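Sudcombe Seed Library: your questions

What is a seed library?
It's a free place to borrow seeds! You take a packet, grow the plants, let one or two go to seed and bring some back for the next person. Our shelves are at the Yorath Centre in Sudcombe, up the stairs on the left.

Do I have to return seed?
We'd love it if you did, but there are no fines. Slugs happen, and so do wet summers.

How many packets can I take?
Up to 12 a year per household. If you're sowing for a school or an allotment group, ask us and we'll see what's spare (there's nearly always lettuce).

What have you got?
At the last stocktake we had 3,032 packets across 64 kinds of vegetable, herb and flower. Beans are our great love – we have 26 sorts, and the Narberg climbing bean is a beauty, with purple pods that go green in the pan.

Which are easiest to save?
Peas, French beans, tomatoes and lettuce. They mostly pollinate themselves, so what you sow is very likely what you'll get. Squashes cross with anything nearby, which is great fun but makes for some odd dinners.

How dry should seed be?
A bean should snap or shatter, not dent, when you bite it. Give them another week on a plate if you're unsure.

When is the swap day?
Every May, in the main hall. Bring seedlings too!

Can I look up the stock online?
Yes, we use Stukura, and you don't need an account to search it.
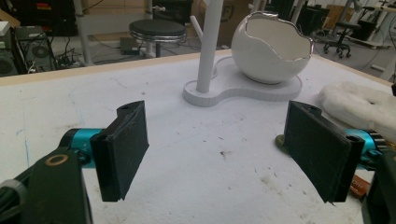
Marian asked whether runner beans could go on the easy list as well. They can't quite, as bees carry their pollen between varieties, but if you and your neighbours all grow the same one you'll be fine.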